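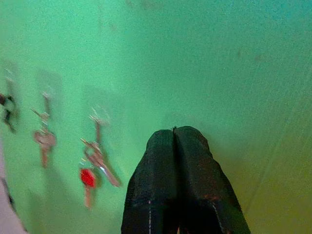
Las llaves son un mal objeto para un robot, y por eso llevamos año y medio trabajando con ellas. Cuelgan, giran, brillan, se enredan unas con otras y cada una pesa distinto. En la célula de Bivport, la tarea se describe en una línea: descolgar la llave pedida, entregarla en la bandeja y volver a colgarla cuando regrese. Escribo esto para defender una idea que en el taller me discuten cada poco tiempo. Creo que dedicamos demasiadas horas al programa y muy pocas a los dedos de la pinza.

Hablo como encargado de mantenimiento. No he escrito una línea del software que decide qué llave se coge. Lo que hago es recibir los avisos, abrir la célula, mirar qué ha pasado y dejarla funcionando. En ese trabajo se ve una parte de la máquina que desde un despacho se ve poco.

El año pasado revisé los partes de avería de la célula, que eran 139. Los leí uno por uno, con las hojas en papel delante, y los repartí según lo que había hecho falta para cerrarlos. La mayoría se cerró con un trapo, una llave Allen o un par de dedos nuevos. En 7 casos hubo que cambiar algo en el programa. Los demás eran cables, sensores de puerta y errores nuestros al rearmar. Sin embargo, casi todos esos partes empezaron igual: alguien conectaba un portátil y se ponía a mover parámetros.

El efecto de esa costumbre es conocido. Si los dedos patinan, se sube la fuerza. Si con más fuerza siguen patinando, se baja la velocidad. Al cabo de un mes la célula va lenta, aprieta demasiado y gasta el recubrimiento antes de lo previsto, con lo que patina otra vez. En Perham llegaron a tener tres juegos de parámetros guardados con nombres como «bueno», «bueno nuevo» y «bueno no tocar». Cuando fui a verlos, los dedos no se habían cambiado desde la instalación. Pusimos unos nuevos, cargamos los valores de origen y cogió las llaves sin problema.

Mi propuesta para cualquier célula parecida es sencilla. Antes de abrir el programa, se comprueban los dedos en este orden. Primero, cerrarlos sin pieza y mirar si se juntan bien en la punta. Una pinza que cierra por la base y queda abierta arriba sujeta una caja, pero a una llave la deja escapar en cuanto gira. Después, pasar la uña por la cara interior para notar escalones. Luego limpiar con alcohol y un paño que no suelte pelusa, y dejar secar. Por último, apretar los tornillos de la base con la dinamométrica, no a mano. Con práctica son 6 minutos. Si después de eso el fallo continúa, que venga el portátil.

Limpiar antes de mirar es un error frecuente, y yo lo he cometido bastante. La suciedad da información. Una marca en un solo dedo indica que la pinza no entra centrada. Un rastro metálico en la punta suele querer decir que toca el gancho al retirarse. Si se pasa el trapo primero, eso se pierde y hay que esperar a que vuelva a ensuciarse.

También conviene hablar del panel. Los ganchos se aflojan, sobre todo los que más se usan, y una llave que cuelga un poco más baja de lo que la máquina espera es una llave que se coge por la punta. En Bivport revisamos los ganchos cada 2 semanas con una plantilla de cartón que cortó Valtteri Ahonen. Se apoya en el panel y se ve enseguida cuál se ha movido. Ahonen hizo después una versión en aluminio, mejor acabada, pero pesa y nos da pereza sacarla, así que seguimos con la de cartón.

La objeción que más oigo viene de la gente de programación y no me parece tonta. Dicen que una célula bien hecha debería tolerar dedos gastados y ganchos torcidos, y que si depende de que alguien pase un trapo está mal planteada. En parte tienen razón. El cambio que se hizo en agosto, por el que la pinza espera un momento a que la llave deje de balancearse antes de acercarse, nos quitó un tipo de fallo que yo no habría arreglado con ninguna herramienta. Eso era un problema de programa y se resolvió en el programa.

Pero la tolerancia tiene un coste que no suele contarse. Cuanto mejor disimula el programa un dedo gastado, más tarde nos enteramos de que lo está. La célula avisa cuando ya no puede compensar más, y entonces falla del todo y a media mañana. Prefiero una máquina que se queje pronto. Pedí que se registrara cuánto se corrige en cada agarre y que ese número saliera en la pantalla de la puerta. Tardaron en ponerlo, está en letra pequeña y lo miro todos los días.

Queda el asunto del dinero. Un juego de dedos es barato al lado de una mañana con la célula parada, y aun así cuesta que lo aprueben, porque la pieza pasa por compras y la parada no pasa por ningún sitio. En Bivport tenemos ahora dos juegos en el cajón, marcados con la fecha de entrada. Recomiendo lo mismo a quien empiece. Y que los dedos retirados se guarden una temporada en una bolsa con el número de parte, para poder comparar el desgaste de unos y otros.

A los que entran nuevos en mantenimiento les doy el primer día la plantilla de cartón y el paño. El acceso al programa se lo doy más adelante, cuando ya saben distinguir por el tacto un dedo bueno de uno que hay que tirar.

Artículos relacionados
Cómo llevar un libro de averías que alguien lea
Perham: tres juegos de parámetros y ningún recambio
Sensores de puerta: los fallos que se repiten
Visita al taller de Jitaru
Presville cambia el calendario de engrase
Comprar dedos o fabricarlos en casa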